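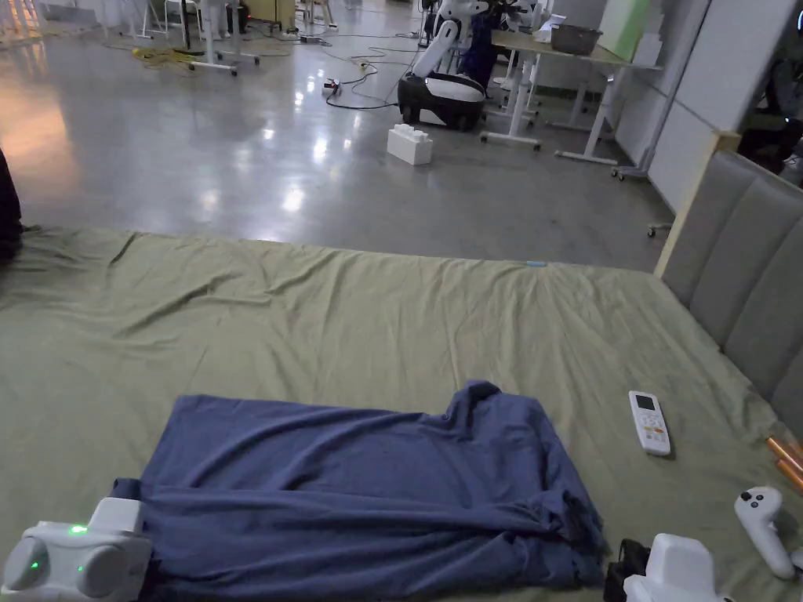
Ticket 476, right gripper dropping out, opened by me (Harriet Fitzsimmons). So the right-hand unit keeps losing its jaw position in the middle of a fold - the left one is fine! It's worst on the bed task, with something soft like the navy top on the green sheet, one gripper on each bottom corner. The left has its two green lights on and logs happily, then the right just freezes in the Niltden log for 3 seconds and comes back as if nothing happened.

What I've tried so far: swapped the cable, restarted Ploltach (twice, grumbling), and dropped the logging rate to 500. No change from any of it.

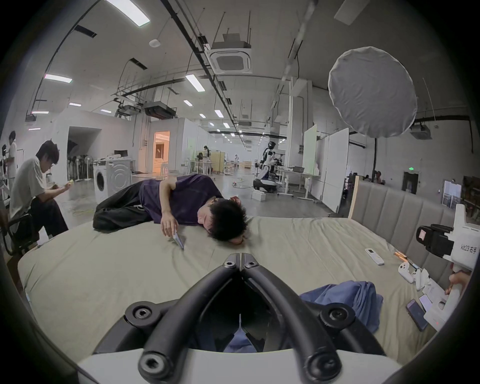

Wenjie Yuan thinks it's the encoder plug working loose when you squeeze hard, and I'm leaning that way too. I wiggled it with the jaws closed and got 3 dropouts in a row, then none at all with them open. Could somebody at Mulville send us a spare plug, please? Until then I'm marking every right-hand take from August as suspect (sorry, Wenjie, I know that's a lot of shirts). Leaving this open - I'll add the log when it finishes copying.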